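Teaching a robot to tidy up: a Renbridge student club on towels, toothpaste and lost Sundays

Caught the Renbridge student robotics club between a build session and somebody's chemistry deadline. They had 14 minutes, they said. It went to an hour. Most of what follows is from the club's software lead, a third-year, talking very fast, with the team's mechanical lead chipping in from under a table.

The club is getting ready for the Redier, the household robotics challenge. Student teams, one robot each, a set of ordinary chores in rooms that are meant to look like somebody lives there. Points for finishing, points off for damage. Last year they came in 9th.

"Which we were fine with," the software lead says. "No, we weren't. We were fine with it for a day. Then we watched the recordings."

What was on the recordings?

"Us being slow. Just so slow. Four minutes stood in front of a sink thinking about it. And the thing is the arm was good, the arm's been good for two years. It was all the stuff before the arm. Where do I stand. Which hand. We'd never practised that, we'd practised grabbing."

So this year, no more grabbing practice on a bench. They want the whole chore, start to end, walk in, do it, leave. The code was torn up in October and rewritten under the name Wevard, after a made-up town in a board game half the club plays. The old code is still on the server. Sometimes people sneak back to it.

"I know who does it as well," comes the voice from under the table.

The mechanical lead is chasing a loose connector and answers questions without coming out. What's the hardest part on that side? "Fingers. Always the fingers. Everything wears at the fingertip first and everyone wants more speed out of them." And then after a pause: "And cables. Put cables."

I ask about cloth. Every team I've talked to complains about cloth.

"Cloth is horrible," says the software lead, happily. "A cup is a cup. You look at it from the other side, it's the same cup. A towel, you touch it and now it's a diffrent towel. So you can't plan the whole thing out up front, you plan a bit, touch it, look again. Our first version looked once. It was very confident and it was wrong the whole time."

The training runs are done by hand to start with. A student drives the robot through the task, everything gets recorded, and the software learns from that. They've kept 121 runs since term began and thrown out plenty more. Throwing them out causes the arguments. One camp says a messy run teaches the robot how to recover. The other camp says it teaches the robot to be messy.

Which camp are you?

"Depends who was driving."

Driving is a skill, it seems. New members all want a go, most of them oversteer, and the good ones are not the ones you'd expect. Gamers do OK. The best driver they've had plays the cello. Nobody gets more than half an hour at a stretch now, a rule brought in after someone did a full afternoon in February and couldn't hold a fork at dinner.

Money is the other thing. The club pays for parts out of a student fund plus whatever it gets from Matić, a small machine shop across town that cuts brackets for them at cost and has, twice, cut them for free. "They read our drawings and ring up laughing," the mechanical lead says. "Then they fix the drawing. I've learned more from those phone calls than from, well. I shouldn't say."

And the bathroom tasks, why those? Half the field skips them.

"That's why! Everyone does the kitchen. Bathroom's got small stuff, soft stuff, shiny stuff, a mirror. The mirror is a nightmare, the robot sees itself in there. But the points are the same and there's less of a line."

Packets and wrappers are on the practice list too. Crinkly plastic throws light all over and the wrist camera hates it.

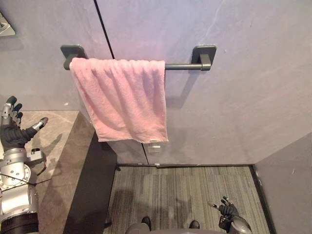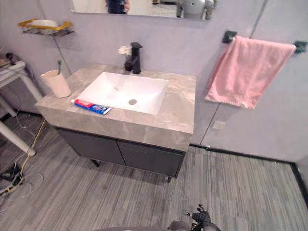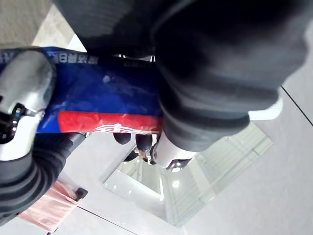

There are 4 people who can run a full session without help, which the software lead thinks is too few. Two of them graduate in spring. So there's a handover document now, started in a panic one Sunday, and it has got long. It covers how to start up, how to stop, who has keys, what the beeps mean. The section on beeps is apparently the most read.

Do you want people from outside engineering?

"Yes. Please. Print that. We've got a linguistics student who labels runs better than any of us, she writes what actually happened. The rest of us write what we were hoping for."

What would count as a good result at the Redier this time?

Long silence, then a discussion over my head. The mechanical lead, finally out from under the table with the connector in hand, wants a clean run on one chore, any chore, no human touching anything. The software lead wants top five. They've had this argument before, you can tell, they both know their lines.

"One clean run gets you top five," says the mechanical lead.

"It does not."

"It would've last year."

They go and look it up. It wouldn't have, it would have been sixth. By then the chemistry person had left and someone was asking for the room key, so we stopped there.

The club meets twice a week in term time, evenings, and is taking new members untill the end of the month. No experience needed. Closed shoes, please.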